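Skip to main content
Student Projects
How long should bread dough rest? My term project on slow rising

Why I picked this

I grew up in a house where bread came in a bag, so when our food science class had to choose a term project I went straight for the thing I knew least about. My teacher, Ute Hellwig, had a list of topics on the wall and "fermentation time and flavor" was still open. I put my name next to it before I had any idea what I was getting into (a lot of flour on my shoes, mainly).

My question was pretty simple. If you take the same dough and let it rise for different lengths of time, can regular people taste the difference? Lots of bakers say a long, cool rise makes better bread. I wanted to find out if my classmates would agree when they didn't know which bread was which.

What I did

I used one recipe the whole way through: bread flour, water, salt and instant yeast. The flour was Skovden, the kind our school kitchen already buys, and the yeast came from a big jar labeled Flodley that I kept in the fridge door. I wanted everything to be the same except time and temperature.

The short dough rose for 2 hours on the counter. The long dough went in the fridge overnight and then came out in the morning to warm up before shaping. I know that changes two things at once, the time and the cold, and Ms. Hellwig wrote exactly that in the margin of my plan. We talked it over and decided I could keep it if I was clear about it in the report. So I'm being clear about it! I can't say if it was the hours or the cold that did it. I can only compare the two methods as people really use them at home.

I baked my first practice batch in March and it was bad. The bottom was pale and the middle was gummy, and I had cut it way too soon since I wanted to see inside. My second practice batch was better because I preheated the oven for longer and left the loaves alone for a full hour after baking. After that I felt ready to do the real thing.

The tasting

I got 15 people to taste, mostly from my class plus two from the office who smelled it and came over. Each person got a piece from each loaf, marked only with a colored toothpick. I asked them which one had more flavor, which one had the better texture, and which one they would want for a sandwich. Half of them started with the short-rise bread and the rest started with the other one, so that being hungry on the first bite wouldn't mess everything up.

I also asked for comments, and that ended up being my favorite part. One person wrote "tastes like the crust of a pizza place," and another wrote "this one is just toast waiting to happen."

What I found

Most people picked the overnight bread for flavor. The sandwich question went the other way, which I didn't expect at all. The short-rise loaf had smaller holes and a softer crust, and people said it would hold mayo better. Texture was pretty much split down the middle.

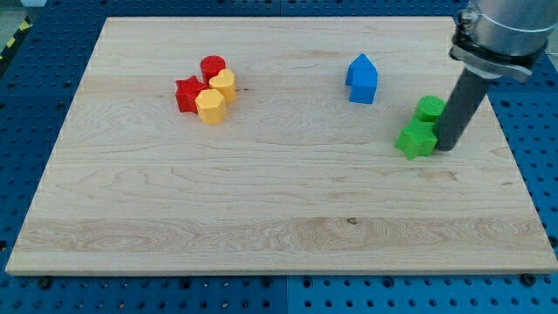 The crust was harder to judge than I thought it would be. By the time the last tasters came in, the slices had been out for over 30 minutes and the edges were getting leathery. I think that hurt the overnight bread more, because its crust was the crackly kind to begin with. If I did this again I would slice only what I needed for each person and keep the rest of the loaf whole.

Things I'd change

I'd add a third dough with a long rise at room temperature and less yeast, so I could pull apart the time and the cold. I'd also weigh the loaves before and after baking. A baking blog I like, Degefa, has a whole post on water loss, and I only read it after I was done, of course.

My oven runs hot on the left side too. I turned the pans halfway through, but the left loaf still came out darker both times, and a darker loaf probably tastes stronger no matter how long it sat in the fridge. Next time I'd bake them one after the other in the same spot.

Thanks

Thank you to Ms. Hellwig for the margin notes, to everybody who ate bread before lunch, and to my mom, who gave up a whole fridge shelf and now wants an overnight loaf every weekend.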